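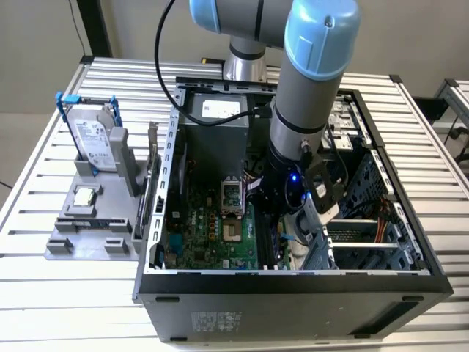
The Lescombe line is a robotic work area for the assembly and refitting of desktop computers, operated by the refurbishing firm Toltis at its Grullirbridge works. It handles a narrow set of tasks that were formerly done by hand: the placing of processors, memory modules and hard drives in tower cases.

Layout

Each cell consists of an aluminium slatted bench, robot arms with electric grippers, and a fixture tray that holds small parts in known positions. The tower is laid on its side with the side panel off, so that the board faces upwards. The arms may work separately or share a task, one holding a part steady while the other closes a latch. Fixtures are 3D-printed on site and are replaced when a slot wears out of tolerance.
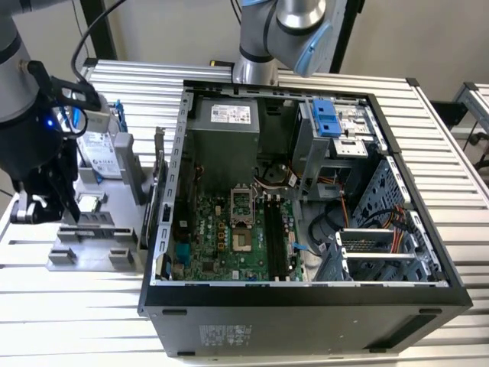
Gripper at the parts fixture, with a hard drive upright in its slot; the processor socket in the tower is open.

Operation

The programs were written by Idahosa, a contractor that also trains the operators. A full program for one model of tower contains 86 steps, or 102 where a second drive is fitted. Parts are taken from the fixture and lowered into the case, and the force at the fingers is checked against a set limit during insertion. If the limit is passed, the arm stops and a lamp calls the operator. Memory modules account for most stops, as the slots stand close together and the wiring of the power supply can lie across the board. 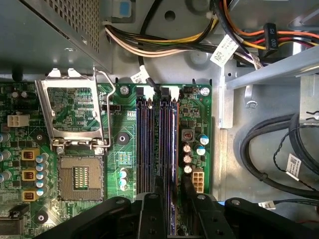 Loose cables remain the main obstacle to running without attendance. They do not lie the same way in any two cases, and operators tie them back by hand before a tower enters the cell. The works has kept this step manual, along with cleaning and the inspection of socket pins.

Effect on staff

Before the change, an assembler worked on one tower at a time from start to finish. Under the present arrangement one operator looks after two cells – loading trays, clearing stops and recording faults. Complaints of sore wrists fell, while complaints of noise and of broken concentration rose. Operators receive 400 hours of training, part of it in editing programs, and are paid on a higher grade than assemblers. Manual benches were kept for unusual models and for repair work.

Output reached 2,540 towers in February, the first month in which all cells ran on both shifts. The night shift was later shortened at the request of staff.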